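Dreltetlow workshop notebook, Sekstead cell
26 November 2025
Entry 43: handling rules for headphones

The Surley handling rules were read through at the bench before work began. Rule 9 is to be applied as written: headphones are held by the headband, and the fingertip pads are not to close on a cushion or an ear.

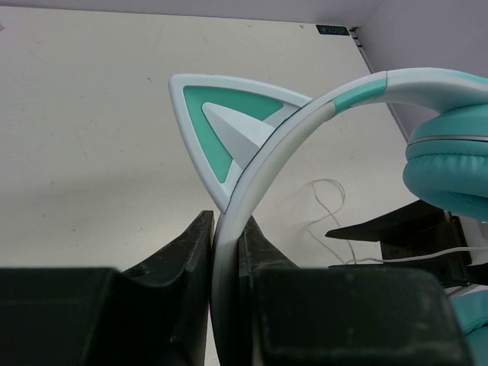

Cables and clearances

Any loose cord on the tabletop is to be noted before an arm is moved. Arm cables must keep their slack over the elbow through the full reach. The speed limit remains at 400 until Åberg has replied on the draft wording.

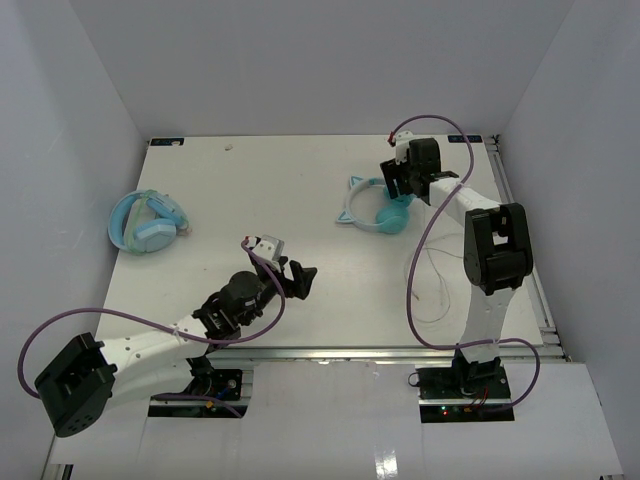

Both arms at the table, with the cat-ear pair and the light blue pair.

Outstanding: Rule 9 does not mention folded headphones. A sentence is to be proposed for the May revision.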